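Subject: Re: Tukik open day - worth the drive?

On Sunday, May 17, 2026, Eglė Kazlauskienė wrote:
> Did anyone get to the Tukik open day? I'm curious about the
> pouring demo and whether they let visitors near the arm.

Hi Eglė,

I went, and I loved it! The pouring bench was my favourite by a mile. You stand right beside the table and the students will answer anything, even my daft questions about grip force.
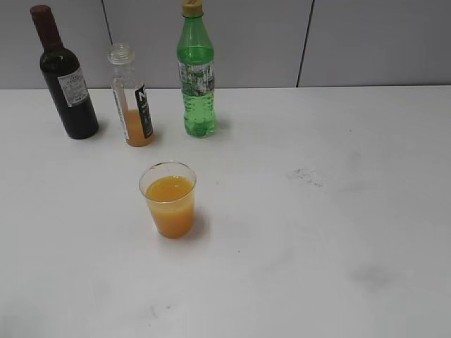
Photo: Tukik open day, pouring bench

Orange juice is the standard task, bottle to clear plastic cup. The wine and the green pop bottle share the table so the arm has to choose the right one - harder than it sounds with shiny plastic and dark glass side by side. They've logged 1,345 pours so far, and the planner (called Manole) is all their own code.

There's another open day in June and I'm going back, this time with my neighbour's kids. Room for one more in the car if you'd like a lift!

Cheers,
Pat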